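Leitner 8 is a licence manager for companies that sell desktop and server software. It issues keys, keeps track of activations and tells your customers when a renewal is due. It runs on your own server or on one we host.

Version 8 brings a new import tool. Customer lists can be loaded from a spreadsheet or straight from Kikatura, and duplicate records are shown side by side so you can merge them before anything is saved. Floating licences now work across sites, and a laptop can borrow a licence for up to 14 days without a connection.
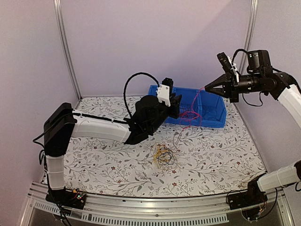 Frans Wuyts wrote to us that moving his old keys across took an afternoon, and that he would have liked the borrowing period to be set per customer. At present it is set per product. Per-customer settings are planned for the next update.

The standard edition covers 20 products and any number of end users. The Vivis add-on puts activation into installers you already have, with no change to your source code. It can be bought later and uses the same login.

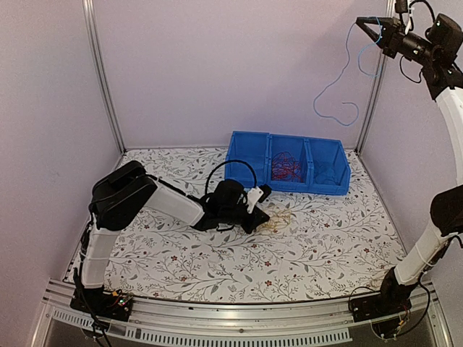
Upgrades from version 7 keep all existing keys valid. Back up the database first, then run the installer and choose "Keep current data". If you are on version 6 or older, ask support for the conversion tool before you start. The printed manual is no longer supplied; a PDF of 55 pages is in the download.

Related items
Vivis add-on for Leitner
Kikatura connector
Leitner 8 release notes, 21/03/2023
Grakesetti support plans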